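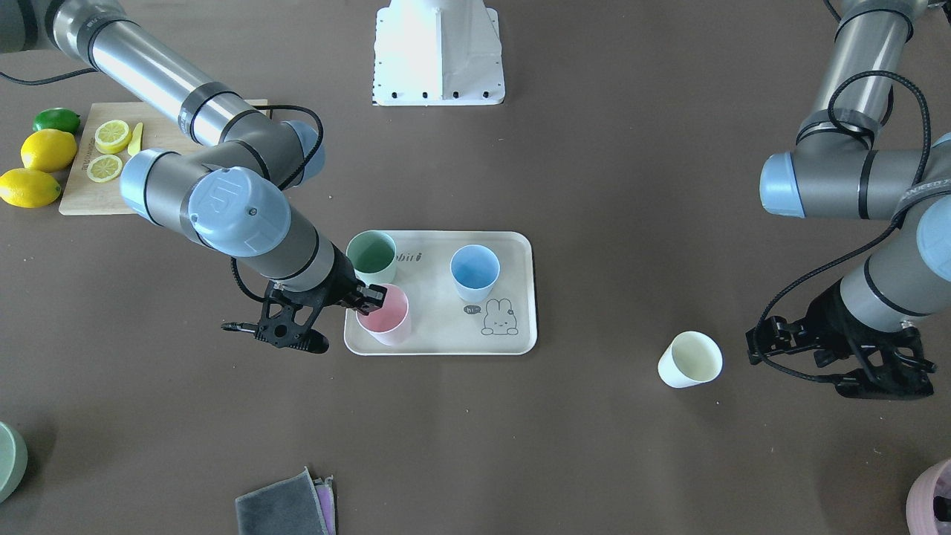
Company > About Us

About Jollo

4 min read

Jollo writes software for two-arm robots. We don't build arms, grippers or cameras. Customers come to us with hardware they already own, and we supply the part that decides what the arms should do next and checks whether they did it.

We started in April with one contract and a rented room in Zosano. The contract was for a planner that could keep two arms from blocking each other over a small table. That planner became Calter, and it is still most of what we sell.

What we make

Calter is the motion planner. It takes a goal for each arm, such as "left gripper above the cup" or "right gripper at the tray," and works out paths for both at once. It treats cables as part of the arm. A cable that hangs in a loop takes up room, and it takes up different room depending on how the elbow is folded. Our first version ignored this and we lost a connector. The current version keeps a loose volume around each cable and updates it as the joints move. It replans every 40 milliseconds while the arms are in motion.

Tian is the perception package. It reads a fixed camera and one wrist camera per arm and keeps a single list of what is on the table and where. When the cameras disagree, Tian keeps both answers until one of them can be ruled out. Calter is told to stay clear of both in the meantime. This makes the arms slower in cluttered spots, and we think that is the right trade.

Both packages come with a log viewer. Every plan is saved with the camera views it was based on, so you can go back to any moment in a run and see what the software believed. There is a text export too, and most of our customers seem to prefer it.

How we test

We test on tabletop tasks from kitchens and drink counters. The objects are ordinary ones: cups, trays, lemons, limes, cutting boards, folded cloths. Cups are a good test of gripper approach, as there are several ways to take hold of one and most of them put a finger close to the cup next to it.

The current test set has 184 layouts. A layout is a written starting arrangement plus a goal for each arm. Every release of Calter has to run through the full set on a real robot before it goes out, and a layout that fails goes back to the person who changed the code last. We also run more than 2,000 simulated plans overnight, but a pass in simulation doesn't count toward a release.

Clear objects are the hardest thing we ask Tian to handle. A bowl of clear, broken pieces has bright points all over it, and its surface looks different from each camera position. Lay a metal tool across the top and you get a long highlight as well. Tian handles this by finding the bowl's rim first and treating everything inside it as one heap. It does not try to outline the separate pieces. The tool gets its own entry in the list – shaft and tip are stored separately, as a gripper can usually take only one of them.

Small specks on the table are filtered out below a size you set. The default suits most tables. If your parts are very small, turn it down.

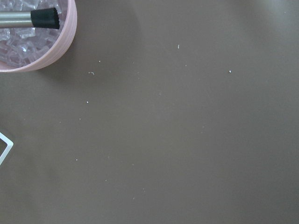
Working with us

A project usually begins with a recording from your own cameras. We run Tian on it and send back a report of what it found, what it missed and what it confused. There is no charge for the report. If the results look usable, we agree on a set of layouts and a pass rate, and we work to those.

We support arms that accept joint position commands and report their state back. Force control is supported on some models – ask before you order anything. We do not take on work where people reach into the space while the arms are moving.

The Calter manual runs to 259 pages and is included with every license. Please read the chapter on calibration before you write to support. Most of the tickets we get are about a wrist camera that was bumped and not calibrated again.

Where we are

Our office and test room are in Zosano, on the same floor. Visits are by appointment.

Page updated September 26, 2018

Comments (3)

gantry_fan
Does Calter work with one arm? We only have a single arm right now and might add another next year.

Jollo support
Yes. Set the second arm to "absent" in the setup file. You can add it later without redoing your layouts.

tablebot77
The part about cables is good to see. Ours are taped down along the forearm and we still snag them. Is the cable volume something you can edit by hand? I couldn't find it in the manual.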